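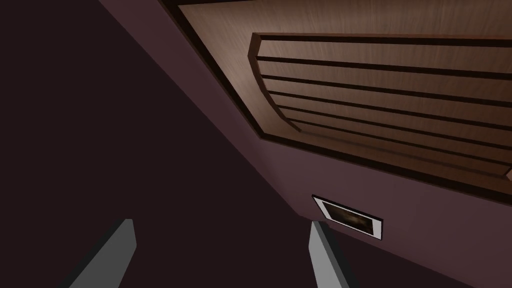 3. Setting up your listing page

Okay, your Onora account is open and your address checks out, so now we get to the fun part! I sell houses in and near Beltcombe, and I wrote this guide for owners who want to list their own place on Onora without calling me every evening (you still can, just not during dinner). Have your deed, your last tax bill and a tape measure on the table before you start.

3.1 Enter the basics

1. Click New Listing and pick the type of home. If you have a house with an apartment over the garage, choose Single Family and check the box for an extra unit. Don't make two listings. I did that once and it took me 6 emails to get them merged.

2. Type in the lot size from the deed. The form wants acres, so if your deed gives square feet, use the little converter next to the box.

3. Fill in the finished square footage. Measure it room by room, and leave out the garage, the porch and any basement you haven't finished.

Note: The form saves when you click Next, and only then. If you wander off to find the tax bill, click Next first.

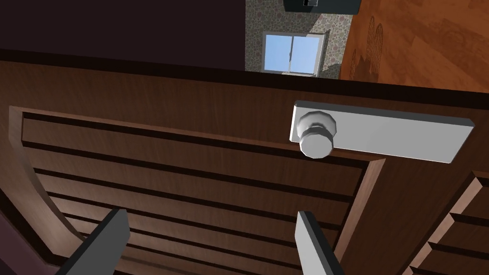

4. Add your asking price. You can change it up to 2 times in the first month without the listing dropping down the search page. After that, every change sends it back to review.

3.2 Write the description

5. Keep it under 725 characters, spaces included. It sounds short, and it is, but buyers on their phones see only the first few lines anyway. Start with whatever made you buy the place! For my last listing over in Clakgate that was the creek out back, so the creek went first and the new furnace went near the end.

6. Put repairs in with the year they were done. "New roof" could mean anything. "Roof replaced in June of last year" gets people to pick up the phone.

Caution: Don't describe the kind of buyer you'd like ("perfect for a young family" and so on). Fair housing rules cover ads too, even the ones you write yourself. Stick to the house.

3.3 Showing times

7. Open the Calendar tab and block off the hours you can't do. Everything you leave open can be booked by anyone with a buyer account, and yes, that includes early mornings.

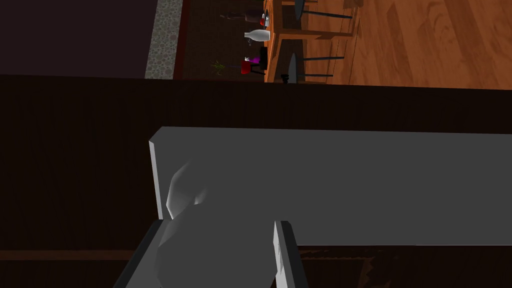
I leave an hour between visits, myself. People run late, they want to see the attic twice, and it's awkward having two couples in the same hallway. You can set the gap under Calendar, then Spacing, and it applies to every day at once.

When the calendar looks right, click Preview and read the whole page out loud, then click Publish. Review usually takes a day or two. Section 4 picks up with offers.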